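The man who sells shelves by phone app says you own too much, and he would like 800 dollars to help.

Storkeo, the home-tidying service run out of Boltthorpe, charges that for two visits and a plan. Its founder came to its defense over coffee, and I asked what a customer gets for the money that a trash bag wouldn't provide.

"A system," he said. "Most people have four places for keys and can't find them in any."

I pointed out that a hook costs less.
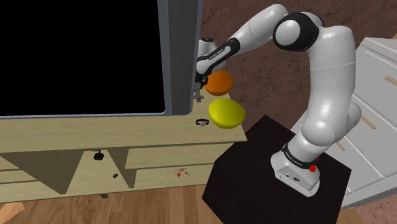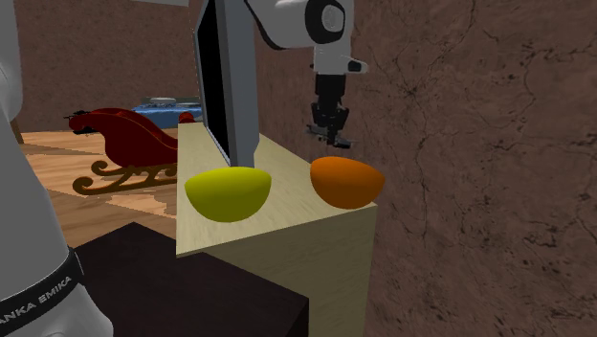
Words: Suleiman Mohammed

He claims 3000 households have signed up. How many are still tidy a year later? "We don't measure it that way," he said, and went back to his coffee.

Udeck, a rival, at least offers a refund. He called that "a gimmick." When I asked whether his own garage would pass one of his visits, he laughed for a while.

"My garage is a work in progress."

Would he pay someone to fix it?

"I'd probably do it myself on a Sunday," he said.

Storkeo plans to raise its prices in December.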